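[govholm-residents] Re: Street parking during the water main work

3 min read

8 Feb 2022

Hi all,

Replying to the message from the Amaral Street end, quoted here so people who joined the list this month can follow.

> The letter from Ziltance says the main under our block will be
> replaced in May and that there will be no parking on either side
> while the trench is open. It does not say where we are supposed
> to put the cars. There are 84 households on the two blocks and
> most of us have no driveway. Does anyone know if the Akgate lot
> is going to be open to us? Also, will the water be off all day or
> only part of it? I work from home and would like to plan.

I called the Ziltance office yesterday and was on the phone long enough to get most of this answered. My notes are below in the order I asked.

1. Parking. The Akgate lot has agreed to set aside 40 spaces on the lower level. You need a permit on the dashboard. Permits are one per household and will come in the mail with the second letter. If you have a second car, you will have to find a spot north of the school, where the street is not part of the work.

2. Water shutoffs. The old main stays in service while the new one goes in next to it, so most days the water will be on. The shutoff comes when they move each house over to the new pipe. They expect 3 hours per house, during the day, and will hang a notice on the door the evening before. Run the cold tap in the bathtub afterward until it is clear. Take the screen off the kitchen faucet first or it will clog with grit.

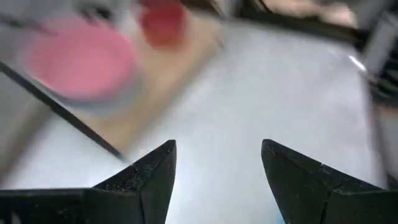
3. Trash and recycling. Trucks will not be able to get down the block. Bins go to the corner at Amaral Street on the normal day. Put your house number on the lid if it isn't there already. Last time the gas company dug up the street, half of the bins came back to the wrong houses and mine was gone for two weeks.

4. Lead service lines. I asked about these because our house is old. Ziltance replaces the part from the main to the curb. The part from the curb to the house belongs to the owner. They will tell you what yours is made of when they open the curb box, and you can have their crew do your side while the trench is open. The person I spoke to would not give me a price over the phone.

5. Sidewalks. One side stays open at all times. If anyone in your house uses a wheelchair or a walker, call ahead so they can put a ramp plate at your door.
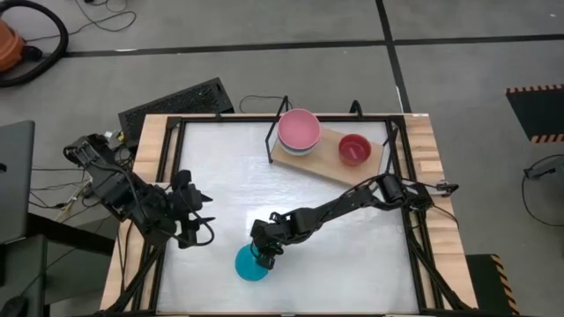

Table with a white work surface and a light wooden border.

I did not get an answer on deliveries, or on whether they will work Saturdays. I will call again next week and post what I hear. If you have other questions for them, reply to the list and not just to me, so we don't all ask the same thing.

The first letter is tacked up by the mailboxes at the Akgate entrance if you didn't get yours.

--
Sent to the Govholm residents list. To post, reply to this message. To leave the list, write to the list owner.

This site uses cookies to keep you signed in to the archive. Accept | Settings

Contact | Copyright 2022 Govholm Residents List | Back to top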